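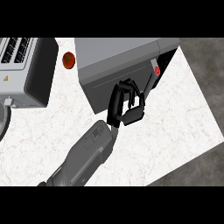
# Medberg Breakfast Diary

Print this page | E-mail this page

A table of what people in the town of Medberg ate in the morning, as they wrote it down themselves. It covers 203 households over one January. The paper diaries were typed up at the Prukwood reading room and checked against the originals once.

## Files

- `meals.csv` -- one row per meal
- `homes.csv` -- one row per household
- `foods.txt` -- the food codes and their plain names

## Columns in meals.csv

- `home_id`: matches `homes.csv`
- `start`: time the meal began, 24-hour clock
- `food`: up to 20 codes, split by semicolons
- `hot`: yes, no or blank
- `note`: free text, spelling left as written

A blank in `hot` means the box was not ticked either way. Do not read it as "no". Bread and toast have separate codes, but many diaries just say "bread" -- we kept the word the writer used.
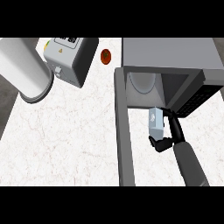
Page last changed: January, 20:00

## Known problems

Version 2 fixes the start times for homes on the Doležal estate, which had been typed in as evening meals. Coffee is undercounted. The printed form asked for "food", and plenty of homes left drinks out. Portion sizes were never collected.

Notes longer than 2000 characters were split over two rows. Join them on `home_id` and `start` before counting meals.

## Use

Free to copy and change if you name the Medberg Breakfast Diary as the source. Street names have been removed from the notes. Please don't try to work out who a household is.

The Ondon diary uses the same food codes but a different form, so the two sets can be stacked only on `food`.

## Comments

**rye_and_butter:** Is porridge with fruit one code or two?

**diary desk:** Two. Porridge first, then the fruit.

**tablereader:** The accents in homes.csv break in my spreadsheet. Opening it as UTF-8 fixed it.

Print this page | E-mail this page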